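Washing Up by Hand: Notes from a Small Kitchen

January 2018

We went without a dishwasher for 15 months in the Fasville apartment, and when we moved to the house on Jorkholm Street there wasn't one there either. By then I had stopped wanting one. Washing by hand takes me 15 minutes after supper on an ordinary night, and most of what follows is what got it down to that.

Before you start

Scrape first. Use a rubber spatula or the edge of a piece of stale bread, and get everything into the trash or the compost pail. Food left on the plates ends up in the water, and then you are washing with soup.

Empty the drying rack completely. If there are still dry things in it from the morning, put them away before you run the water.

Sort by how dirty things are. Glasses go nearest the sink, then silverware, then plates and bowls, then the cooking pots. Anything that held egg, oatmeal or cheese gets soaked. Egg and oatmeal want cold water, as hot water cooks the egg on. Cheese comes off best with a rinse of cold followed by hot.

The water

A dishpan inside the sink uses less water than filling the sink itself. Ours is an old gray one from Khattak Hardware and it sits in the left basin. Two inches of water is plenty to begin with. It fills up as you rinse.

One squirt of dish soap does a full pan. Put the soap in after the water has started running so it mixes, but don't blast it with the faucet wide open or you get a mountain of foam that hides the knives. Speaking of knives, never drop them in the pan. Lay them flat on the counter with the handles toward you and wash them one at a time.

Change the water when it goes gray or when a greasy film shows on top. For a family supper that means once, right before the pots.

Washing order

Glasses first, while the water is clean. Then silverware, held in a bunch by the handles and scrubbed at the business end. Then plates, front and back. People skip the backs, and the grease travels to the next plate in the cupboard.

Casserole dishes and frying pans go last. If something has burned on, cover the spot with baking soda and a little hot water and leave it until morning. Scouring it at nine at night is hard on you and on the pan.

Cast iron doesn't go in the pan at all. Wipe it out, scrub with a stiff brush and hot water, dry it on a low burner and rub in a few drops of oil.

Rinsing

A quick pass under a thin stream of warm water is enough. If you pay for water or have a small tank, fill a second pan with clean hot water and dip things in it. Hot rinse water also helps dishes dry faster and leaves fewer spots on glasses. If your water is hard, add a splash of white vinegar to the rinse pan.

Racking

Plates dry on edge. Laid flat or stacked, they hold water between them and come out of the cupboard smelling of damp. Put the biggest plate at one end of the rack and work down in size, so that nothing small is trapped behind something large. Bowls lean at an angle, open side down. Cups go upside down, but tip them slightly so air can get under the rim.
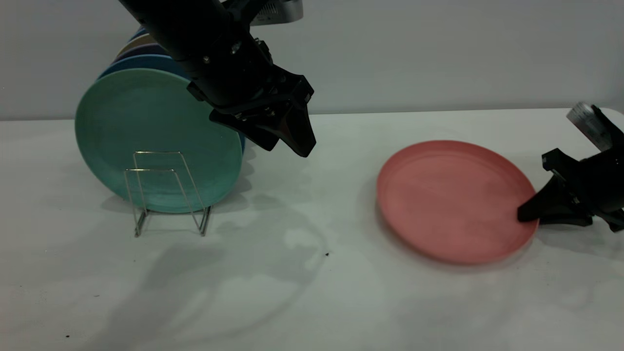
Is it better to air-dry dishes or use a towel?
Air-drying is cleaner for most things, provided the dishes were rinsed well and have room between them. Keep the towel for glasses, sharp knives and anything that rusts.

The rack itself gets neglected. Slime collects wherever the wire meets the tray, and it will mark the bottom rims of your plates. Once a week, put the rack in the sink, pour hot water with a cup of vinegar over it and go at the joints with an old toothbrush. Dry it with a rag before you set it back. If the coating has cracked on a coated rack, rust will come through within a few months, and at that point it is time for a new one.

A drain tray should slope toward the sink. Mine didn't, so I put two wine corks, cut lengthwise, under the back edge.

Cloths, brushes and sponges

I gave up sponges. They hold water all day and start to smell by the third morning. A long-handled brush dries between uses and lasts me until the bristles splay. The brand I keep going back to is Fino, mostly for the scraper on the back of the head. Cotton dishcloths are the other half of the kit. I have enough for a fresh one every day, and they go in with the hot towel wash.

Never use fabric softener on dish towels. It coats the cotton and they push the water around instead of soaking it up. If yours are already like that, boil them in a big pot with a spoonful of washing soda, then rinse twice.

Hang towels flat over a bar. Bunched through a ring they stay wet in the fold.

Putting away

Everyday plates belong at hip or chest height, near the sink. We kept ours above the stove for a long time, and they picked up a sticky film from the cooking that had to be washed off before we could use them.

Don't stack cups more than two high. Good plates that don't come out often should have a paper towel or a coffee filter between each one, which keeps the unglazed foot of one from scratching the face of the next.

Gray scratches on stoneware are usually metal from the silverware and not damage to the glaze. A paste of baking soda and water rubs most of them off. For stubborn ones use a powdered cleanser made for cookware, a soft cloth and light pressure, and wash the plate well afterward.

A few odds and ends

Tea stains in mugs: a teaspoon of baking soda, a few drops of water, rub with a finger.

Narrow bottles: a handful of dry rice, a little soap, hot water, shake hard and rinse. Throw the rice in the trash. It swells in the drain.

Wooden spoons: wash quickly, stand them in a jar handle down, oil them in April and again in the fall.

Onion or fish smell on a cutting board: coarse salt and half a lemon, then a cold rinse.

Rubber gloves: turn them inside out to dry, and dust a little cornstarch inside if they stick. When the left one springs a leak before the right, save the right. Turned inside out, it fits the other hand.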